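Saturday, December 19, 2020

Slept until nine, which I have not done in weeks. Coffee, two slices of toast, the last of the plum jam. The jar has to be washed and saved, they are getting hard to find with lids that still seal.

The plan for the day was clothes and the bed, and I got through most of it. The bed had turned into a shelf. I have been putting things down on it each evening and then moving them to the chair at night and back to the bed in the morning, so nothing was ever put away, only carried back and forth. I started at ten thirty.

First everything black. I own too much of it. When it is all in one heap I can't tell what is a top and what is a bottom until I pick it up and shake it out. I went through it one piece at a time: hold it up, find the waistband or the collar, check the seams, fold it in thirds, set it down at the far end. Two pieces had holes under the arm. One I will mend and the other is going for rags. The gray sweater from Dostenano has pilled so badly at the elbows that I don't want to wear it to work anymore, but it is warm and I will keep it for the house.

Then the thin summer things, which should have been packed up in the fall. I kept telling myself there would be another warm week. They go in the zip bag under the bed. I put in a cedar block this time, having lost a good shirt to moths last year.

The bamboo mat is still on the bed. I know it is December. I have had it down since June and have gotten used to it, and it makes a good flat surface for folding. A sheet or a blanket gives under your hands and the folds go crooked. On the mat a shirt stays where you put it. The one trouble is that it doesn't lie flat at the edges now, and the pink flowered bedding works its way out along the sides however often I tuck it.

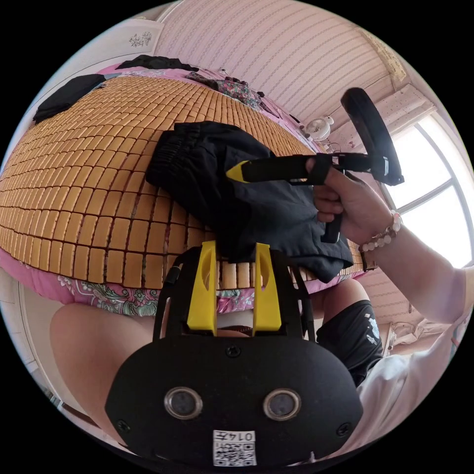

Vol. 11, p. 48

After the folding I did what I should have done first and looked up how the mat is supposed to be stored. The leaflet that came with it from Flirley was in the kitchen drawer, under the batteries. It says to wipe it with a cloth wrung nearly dry, let it air for a day out of direct sun, and roll it with the tiles facing out. I have always rolled it with the tiles facing in. That may be what is wrong with the edges, or it may just be getting old. The cord between the tiles has begun to show in a couple of places near the foot.

I looked at what a new one costs. Trurier has one in the right size for 490, and that is before shipping. I closed the page. This one will do another summer.

Lunch was soup from the freezer, the lentil one. Too much cumin. I wrote that on the lid of the next container so I remember to add potatoes to it.

Čestmír Štěpánek called at one to ask if I still had his suitcase. I do. It is on top of the wardrobe with my winter hats in it, so now I have to find somewhere else for the hats. He wants it by Tuesday. He talked for a long time about his kitchen floor and whether to have it done before or after the holidays. I said after. He said he had already paid the deposit, so I don't know why he asked.

Took the suitcase down and dusted it. The hats are on the chair. This is exactly how the bed got the way it was, so I am writing it here as a warning to myself — hats off the chair by tomorrow night.

In the afternoon I cleaned in the bedroom. The window first, inside only, then the sill. Then the little white fan on the wall, which I do every year at this time and always regret leaving so long. I used an old toothbrush for the grille and a damp cloth for the rest. The valance over the window needs to come down and be washed, but I would have to borrow the tall steps for that and I didn't feel like asking today. The striped wall I left alone. I tried rubbing at a mark there once and made it worse.

Did the accounts while the kettle boiled. 3,958 left in the household account after the electric bill and the dentist. Better than I expected for December. The Pillay order has still not come, and the tracking has said the same thing for six days. I will write to them on Monday if there is no change. It is only pillowcases, but I wanted them on before the visitors arrive.

Hemmed the black trousers in the evening with the radio on. One leg came out a little longer than the other and I took it out and did it again. Finished a bit after nine. My eyes are not good for black thread on black cloth by lamplight, and next time I will do that kind of work in the morning by the window.

To do tomorrow: hats. Mend the shirt. Rags to the box in the hall. Wipe the mat and stand it in the passage to air, then make the bed up properly with the heavy quilt. Buy onions, dish soap, thread, and a card for my aunt.

Cold tonight. I put on the gray sweater over my nightclothes and it was fine, pills and all. Bed at ten forty.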